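그릴라(Grila), 낮은 선반용 바구니 시리즈 '실라노(Silano)' 한국 판매 시작

2022-02-27
배포: 그릴라 홍보 담당 이네스 살가두(Inês Salgado)

주방 수납용품을 만드는 그릴라는 플라스틱 바구니와 용기로 구성된 '실라노' 시리즈를 한국에서 판매하기 시작합니다. 이 시리즈는 작업대 옆의 낮은 선반에 과일과 채소, 작은 식품 용기를 나누어 두는 용도로 만들었습니다. 한국 판매는 수입사 스타시코(Stasico)가 맡습니다.

실라노는 모두 9종입니다. 뚜껑이 없는 바구니, 안이 비치는 용기, 그리고 선반 사이에 놓는 철망 받침이 포함됩니다. 바구니 색은 분홍색과 흰색입니다. 그릴라는 처음에 회색도 검토하였으나, 가족이 함께 쓰는 부엌에서는 색으로 자리를 정하는 것이 편하다는 의견을 받아 이 두 가지 색으로 결정하였습니다.

제품 개발을 담당한 에르멜린다 아브레우(Ermelinda Abreu)는 다음과 같이 설명하였습니다. "많은 가정에서 과일은 식탁 위에 있고, 오이나 감자는 봉지에 든 채로 바닥에 있습니다. 우리는 서 있는 사람이 위에서 내려다볼 때 내용물이 바로 보이는 바구니를 만들고 싶었습니다. 그래서 높이를 낮게 하고 앞면을 막지 않았습니다."

그릴라는 1월에 281가구를 대상으로 선반 사용에 대한 설문을 실시하였습니다. 응답한 가정 가운데 50가구는 바구니를 4주 동안 직접 사용하고 의견을 보내 주었습니다. 가장 많이 나온 요청은 바구니의 테두리를 더 둥글게 해 달라는 것이었습니다. 손을 자주 넣고 빼는 물건이므로 그릴라는 이 요청을 판매 제품에 반영하였습니다. 손잡이를 크게 해 달라는 요청도 있었지만, 선반의 폭을 넘게 되어 이번 제품에는 적용하지 못하였습니다.

정리 방법에 대한 안내문도 제품과 같이 제공됩니다. 안내문을 쓴 정리 상담가 가오쓰위(Szu-yu Kao)는 식품을 종류보다 사용하는 순서로 나누는 방법을 권합니다. 그날 씻어서 바로 먹을 사과와 오이는 한 바구니에 같이 두어도 괜찮습니다. 오래 두는 것은 냉장고나 다른 칸으로 옮깁니다. 작은 용기는 바구니 안에 넣어 두면 선반을 닦을 때 한 번에 꺼낼 수 있습니다.

바구니와 용기는 미지근한 물과 주방용 세제로 씻습니다. 철망 받침은 씻은 후에 마른 천으로 닦아 주시기 바랍니다. 식기세척기 사용은 권하지 않습니다.

실라노는 추(Chu) 생활용품 매장과 스타시코의 온라인 상점에서 구입할 수 있습니다. 바구니는 낱개로도 판매하며, 같은 크기끼리는 겹쳐서 보관이 가능합니다. 매장에서는 갈색 작업대 옆의 선반에 바구니를 놓은 모습으로 제품을 소개할 예정입니다.

사진 자료: 갈색 상판 옆 선반에 놓인 분홍색과 흰색 바구니. 아래쪽 분홍색 바구니에 연두색 사과와 오이가 담겨 있다.

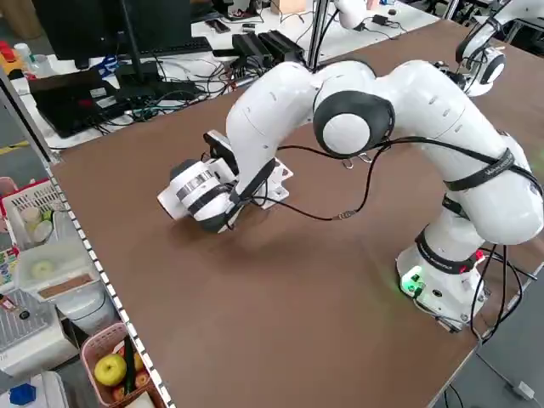
보도 문의

그릴라 홍보 담당 이네스 살가두
한국 판매 문의: 스타시코 아폰수 고디뉴(Afonso Godinho)
제품 견본이 필요한 언론사는 원하는 바구니 색을 함께 적어 주시면 감사하겠습니다.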